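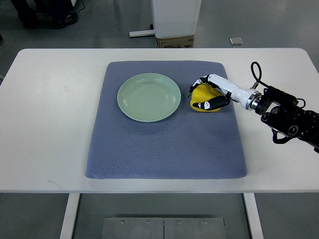 Seit dem 17. August gilt bei Erneo eine neue Arbeitsanweisung für Greifversuche mit Lebensmitteln und Geschirr. Das Unternehmen hat sie gemeinsam mit der Prüfstelle Ramancombe geschrieben und am selben Tag an alle Labore verteilt. Geregelt wird darin vor allem, wie ein Versuchstisch vorbereitet sein muss, bevor der Arm eine Freigabe bekommt. Eine gepolsterte Matte auf der Tischplatte ist jetzt Pflicht, und es dürfen nur die Gegenstände darauf liegen, die zu der Aufgabe gehören, zum Beispiel ein Teller und eine gelbe Paprika. Die Matte darf an keiner Seite über die Tischkante hinausragen.

Die Anweisung umfasst 17 Punkte. Die meisten davon waren in den Laboren schon bekannt, aber jedes Team hat sie etwas anders ausgelegt. Im Juli hat Fumiko Sekiguchi, bei Erneo für die Betriebssicherheit zuständig, die Protokolle von 1.453 Greifversuchen geprüft. In 549 Protokollen fehlte die Angabe, wer den Tisch vor dem Start kontrolliert hat. «Ohne diesen Namen können wir später keine Frage klären», sagt Sekiguchi. Ab sofort wird ein Versuch ohne die Unterschrift nicht mehr gewertet.

Neu ist auch die Regel für Personen im Raum. Wer sich während der Bewegung des Arms im Labor aufhält, muss im Protokoll stehen und den Ort des nächsten Not-Halts kennen. Kabel auf dem Boden sollen vor Beginn kontrolliert und, wenn möglich, an die Wand verlegt werden. Für Frischware gilt, dass sie nach einem Versuchstag entsorgt wird und nicht in die Küche zurückkommt.

Chantelle Mabuza leitet das Labor in Bragança, wo die Regeln zuerst getestet wurden. Sie findet den Text brauchbar, wünscht sich aber genauere Angaben zur Reinigung der Finger. Dieser Punkt besteht bisher aus 2 Sätzen. Erneo will ihn zusammen mit dem Zulieferer Gukwood überarbeiten. Bis dahin gelten die Reinigungspläne der einzelnen Labore weiter.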